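# Surell abre un taller para aprender a preparar pedidos pequeños
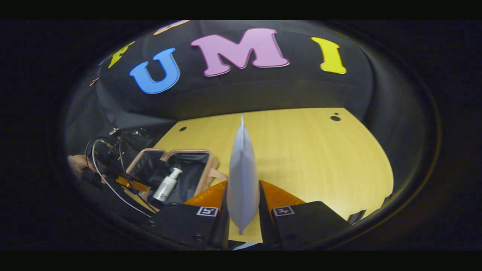 *Una bolsa de plástico de tono lavanda muy claro, sobre la mesa de madera del taller. Al fondo, letras de colores.*

La asociación vecinal de Surell estrena este lunes un taller gratuito de envasado y preparación de pedidos, dirigido a personas que venden por su cuenta y a pequeños comercios del barrio. Las sesiones serán por la tarde, de cinco a siete, en el local de la calle del Horno.

El programa incluye la elección del envase según el producto, el cierre de bolsas, el etiquetado y el cálculo de los gastos de envío. La tienda de menaje Girlow ha donado 1000 bolsas y 140 cajas de cartón para las prácticas. El Ayuntamiento aporta además 2000 euros, destinados a material y a la limpieza del local.

Las clases correrán a cargo de Pierina Cocco, que durante años llevó el almacén de una papelería, y de Samuele Sanna. «Mucha gente gasta una caja grande en algo que cabe en una bolsa, y luego paga el porte de la caja», explica Cocco.

Cada grupo tendrá un máximo de doce alumnos. El primero ya está completo y hay lista de espera para el segundo, que empezará en diciembre. Aqeel Bajwa, vendedor de semillas y uno de los inscritos, quiere aprender sobre todo a etiquetar los pedidos que envía fuera de la provincia.

Las inscripciones se hacen en el propio local, por las mañanas. Hay que llevar un documento de identidad.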